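Household Notes
Ironing without an ironing board

My ironing board went to the tip in May after the legs gave way, and I never replaced it. The flat in Flutham has no cupboard tall enough for one anyway. Since then I have ironed on the kitchen table, and these are the things I would pass on to anyone doing the same.

Start with the padding. You need something thick, flat and able to take heat. An old wool blanket folded in two is best. Cotton bath towels will do, but the loops leave a faint pattern on thin shirts, so put a folded sheet on top. Avoid fleece and anything with foam in it. Polyester wadding goes hard in patches if you use the iron on its hottest setting.

Over the padding goes a cotton cloth, pulled tight and pinned or clipped underneath. A patterned one is fine as long as the dye is fast. Test it first: damp a white handkerchief, lay it on the cloth and press it with a hot iron. If any colour comes up on the handkerchief, wash the cloth again before you let it near a pale shirt.

T-shirts are the easiest thing to do this way, as the whole garment lies out at once. I put them sideways, neck to one side and hem to the other, and smooth them by hand before picking up the iron.
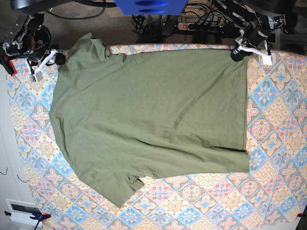 Reading time: 5 minutes
Filed under: Laundry
Last updated: December 2025

Pull the side seams straight before anything else. On cheaper T-shirts the seams twist after a few washes and no amount of pressing will bring them back to the sides. Let them sit where they want to and iron the front flat.

Press, lift, move along. Pushing the iron about stretches jersey, and you end up with a wavy hem. Go with the length of the shirt, from the hem up to the neck, and do the sleeves last. If there is a print on the front, turn the shirt inside out.

Damp is better than steam on a table. Steam goes down through the cloth and the blanket and can leave a white bloom on a varnished top. I found this out on my mother's dining table, and it took a good deal of rubbing with furniture oil to shift it. Use a spray bottle, fold the shirt up for a few minutes so the water spreads, then iron it with the steam turned off. If you must use steam, lay a sheet of kitchen foil between table and blanket, shiny side up.

Creases that have set hard, usually from a shirt left in the basket, need more water and more patience. Wring out a tea towel, lay it over the crease and hold the iron on it for 13 seconds. Lift it off and look. Do it again if needed.

Linen and heavy cotton should be ironed while still damp from the line. Viscose should be nearly dry. Anything with elastane in it wants a cool iron, whatever the label says about the cotton.

A few smaller things:

Keep the flex behind you, and never let it hang over the edge where a child or dog can catch it.

Stand the iron on a ceramic tile. The heel rest on mine (a Titau, quite old) is narrow and it tips on a soft surface.

Let clothes cool flat before you fold them. Warm cotton takes a new crease straight away.

Wash the cover every few weeks. Starch builds up and scorches, and then it marks whatever you iron next.
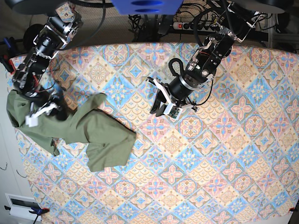
Despina Golob wrote in to say that she leaves out the blanket altogether and uses two old flannelette sheets, each folded in four, because they go in the machine with everything else and a wool blanket does not. She also says to tie the top cloth at the corners with tape, as pins rust and leave brown spots.

I have tried the flannelette since and it works well for shirts and pillowcases. For trousers I still prefer wool, which gives a firmer press along the crease. The point about pins is a fair one. Stainless steel ones are sold for dressmaking, but tape is cheaper and you can't sit on it.

Scorch marks. Light ones on white cotton often come out with lemon juice and a few hours in the sun. On coloured cotton, soak in cold water with a little washing soda, then wash as normal. Dark brown scorches are burnt fibre and will not come out. Cut the garment up for dusters.

Cleaning the iron. Unplug it and let it go cold. Wipe the plate with a cloth dipped in white vinegar, then with plain water. For melted fibre, warm the iron a little, unplug it again and rub it over a cotton rag laid over a wooden board. Don't use a scouring pad on a coated plate.

Next: getting candle wax out of a tablecloth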